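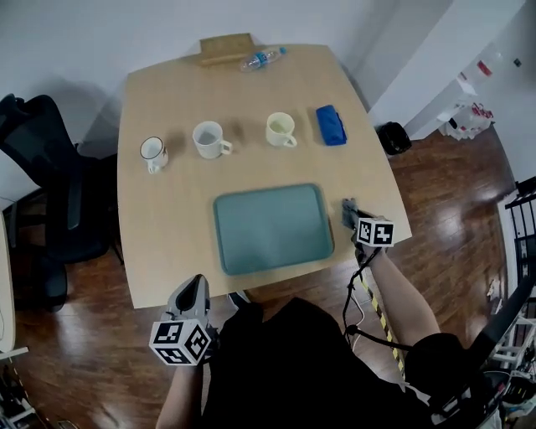 From: Ásdís Hjaltadóttir
To: clelside-allotments
Date: 2022-06-21
Subject: Re: [clelside-allotments] tomatoes, blossom end rot??

Hi Farzad and everybody,

Farzad Daneshvar wrote:

> Hello all, first year with a plot (number 166, next to the big compost
> bays) and I think my tomatoes are sick. The first fruits on the plum
> ones have a brown sunken patch on the bottom, kind of leathery. The
> leaves look fine. My neighbor told me it's blight and I should pull
> everything up and burn it. My brother-in-law told me to bury eggshells.
> I have 6 plants and I would like to keep them! They are in tubs along
> the shed, and I water them when I come by, usually every third or
> fourth day, a lot each time. I feed them with Seronis granules.
> Is it blight? Do I burn them?

Please don't burn them! I'd bet my whole row of beans that's blossom end rot, and it looks so much worse than it is. I had it all over my plum tomatoes my second summer and I was ready to give up and grow nothing but potatoes.

Blight would be on the leaves and stems too, brown blotches that spread fast, often with a pale fuzzy edge underneath when it's damp. A flat leathery patch on the bottom of the fruit, away from the stem, with happy leaves on top, is the other thing. You can't catch it from a neighbor's plant and it won't spread to the peppers.

What's going on is that the fruit isn't getting enough calcium while it's growing. Your soil probably has plenty, but it travels with the water, and if the tub dries right out and then gets flooded the plant can't move it where it needs to go. So the every-third-day soaking is your problem, I'm afraid. Tubs against a shed wall in June dry out so fast. I know it's a pain if you live across town (I'm over in Ondberg myself, so believe me, I know) but they really want water every day when it's hot, sometimes morning and evening.

Things that worked for me:

Mulch. I put a good thick layer of straw on top of each tub and it made more difference than anything else I tried. Grass clippings are OK if they're dry and you don't pile them up on the stem.

Saucers under the tubs, so what runs through gets a second chance.

Swapping days with somebody. I can do your tubs on my way to the tap when I'm there, I'm on 180 and I walk right past you. Write me off-list and we'll work it out. Same goes for anybody else down that end.

Go easy on the granules. I don't know the Seronis ones, but if they're heavy on nitrogen you get a huge leafy plant that takes all the water for itself. Once the first fruits set I switch to a liquid tomato feed at half the strength on the bottle.

The eggshells won't hurt anything, but they take forever to break down, so they won't do much for this year's fruit. Put them in the compost and tell your brother-in-law thank you.

Pick off the fruits that already have the patch, they won't heal. If they're nearly ripe you can cut the bad part off and cook the rest, I made a lot of sauce that way. The next trusses should come in clean once the watering evens out. Plum types get it worst, by the way, and cherry tomatoes hardly ever. I still grow one plum, a seed I had from Najafi at the swap table years ago, and I fuss over it like a baby and it still gives me a few brown bottoms every June. The flavor is worth it, though!

Two other bits while I'm writing. The hose by the lower gate has a split near the tap end again, I wrapped it with tape but it's spraying all over whoever turns it on, so stand to the left. And I have way too many leek seedlings, pencil thick and ready to go in. They're in the black crate outside my shed, help yourselves, just leave me the crate.

Farzad, let us know how the next ones look. And welcome to the plots!

Ásdís
plot 180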